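4.2 Exploration and map markers

We looked next at how far players strayed from the main route. Of the 181 people who finished the first session in April, 172 agreed to share their position logs. All of them played Getlow, an open world game with four districts and no loading screens between them. One group had the full set of map markers from the start. The other group saw a marker only after walking within sight of the place.

The logs hold 3463 visits to optional sites. Players without markers made fewer visits per hour but stayed longer at each one. They also turned back more often, mostly in the Altton district, where the streets loop — a layout the designers kept from an early build. Players with markers tended to clear one district before moving to the next.
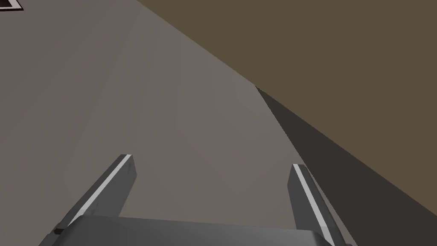
Figure 3. Rendered view with gripper and flat gray surface.

Villads Ravn objected in his comments on the draft that longer stays may only mean people were lost, and that "time at a site is a poor stand-in for interest." We accept this in part. In the exit survey, 148 players named a favorite site, and we use those answers in Section 4.3.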